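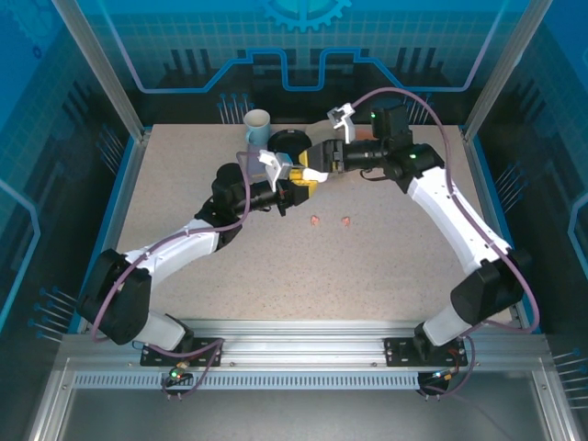
Startseite | Themenportale | Zufälliger Artikel | Anmelden

Die Markum-Zelle ist eine eingehauste Arbeitszelle mit zwei Roboterarmen für die beidhändige Handhabung kleiner Gegenstände. Sie wurde unter Leitung von Barnabás Bozsik bei Groltix entwickelt.

Aufbau

Beide Arme sitzen auf schwarzen Montageplatten an einer gemeinsamen Aluminiumschiene entlang der Vorderkante des Tisches. Die Leitungen verlaufen außen an den Armen und bilden über dem Handgelenk eine Schlaufe — diese muss in jeder Stellung frei beweglich bleiben.

Einrichtung

Nach dem Verschrauben der Platten fährt jeder Arm einzeln seine Nulllage an. Anschließend werden die Greifer über der Tischmitte zusammengeführt und an einem gemeinsam gehaltenen Gegenstand abgeglichen. Der Abgleich nach Prieto (Trinidad Prieto) sieht 40 Wiederholungen vor.

Wartung

Alle 100 Betriebsstunden werden Schrauben und Steckverbindungen am Sockel geprüft und die Tischfläche gereinigt. Die Leitungen sind nach 3.000 Stunden zu tauschen. Bei Austausch eines Greifers ist der Abgleich für beide Arme zu wiederholen.

Siehe auch: Fekete-Greifer, Jirnel-Steuerung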